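Météo pratique, séance 4 : la pression, les fronts et le vent
Notes de cours - Sylvie Lachance
Mises à jour le 28 mars 2021

Bon, comme promis, je vous remets au propre ce que j'ai gribouillé au tableau la dernière fois (et pardon pour mes flèches, je dessine les isobares comme d'autres dessinent des nouilles). Gardez votre carte de surface sous la main en lisant, celle avec la grosse dépression au large, on y revient tout le temps.

1. Ce que mesure le baromètre

La pression, c'est le poids de la colonne d'air au-dessus de nous. Au niveau de la mer, la valeur de référence est de 1013 hPa. Quand on monte, il reste moins d'air au-dessus, donc ça baisse, et près du sol on perd en gros 1 hPa tous les huit mètres. Vous voyez le problème : une station à 200 m d'altitude affiche toujours moins que sa voisine de la côte, même par temps identique. Pour tracer une carte, on ramène donc toutes les valeurs au niveau de la mer. C'est ce qu'on appelle la pression réduite, et c'est elle que vous utilisez dans les exercices, jamais la valeur brute !

Petit rappel pour ceux qui ont travaillé sur le relevé de la station Navell : la colonne de gauche est brute, la colonne de droite est réduite. J'ai vu passer plusieurs copies où les deux étaient mélangées, et évidemment les isobares partaient dans tous les sens.

2. Anticyclones et dépressions

Dans un anticyclone, l'air descend. En descendant il se comprime, il se réchauffe, et les nuages ont du mal à se former. D'où le beau temps - mais attention, en hiver l'air froid reste coincé dans les vallées et on peut se traîner des jours de brouillard sous une pression magnifique. Un étudiant m'a soutenu en juin dernier que « haute pression = soleil », et je lui ai mis la moitié des points, pas plus.

Dans une dépression, l'air converge près du sol et monte. Il se refroidit, la vapeur condense, et vous sortez le parapluie.

Pour le sens de rotation, dans l'hémisphère Nord : sens des aiguilles d'une montre autour d'un anticyclone, sens inverse autour d'une dépression. Si vous avez un trou de mémoire à l'examen, mettez-vous dos au vent (mentalement, restez assis), les basses pressions sont à votre gauche. C'est la règle de Buys-Ballot et elle m'a sauvée plus d'une fois.

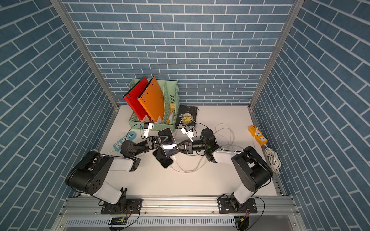

Le vent, lui, dépend surtout de l'écartement des isobares. Serrées, ça souffle ; espacées, c'est calme. Près du sol le frottement ralentit l'air et le dévie un peu vers les basses pressions, si bien que le vent coupe les isobares en biais. Plus haut, il les suit presque parfaitement. Sur vos cartes je veux voir ce petit angle, même exagéré.

3. Le passage d'un front

Front chaud : l'air doux glisse lentement au-dessus de l'air froid. On voit arriver des cirrus, puis un voile, puis une couche grise qui s'épaissit, et enfin une pluie régulière qui peut durer longtemps. La pression baisse tranquillement.

Front froid : l'air froid se glisse dessous et soulève l'air doux beaucoup plus brutalement. Averses, rafales, parfois de l'orage, et le vent tourne d'un coup, souvent du sud-ouest au nord-ouest. Derrière, la pression remonte et la visibilité devient superbe entre les averses (mon moment préféré, allez dehors !).

Occlusion : le front froid a rattrapé le front chaud. On la dessine en violet, avec les triangles et les demi-cercles du même côté. Je ne vous demanderai pas d'expliquer la structure en altitude, on la garde pour la séance sur les coupes verticales.

4. À préparer pour la prochaine fois

Exercice Kowalchuk : reprenez la feuille des relevés, réduisez les pressions et tracez les isobares tous les 4 hPa. Au crayon, s'il vous plaît.

Exercice 46 du recueil : placez les deux fronts à partir des vents et des températures seulement. Ne regardez pas le corrigé avant d'avoir essayé, il y a une station douteuse dans le lot et c'est à vous de la repérer.

Pour le carnet d'observation, continuez à noter la pression matin et soir, la direction du vent et le type de nuages. Il compte sur 100 points, comme l'examen, et les carnets remplis la veille au soir avec un seul stylo, je les reconnais très bien.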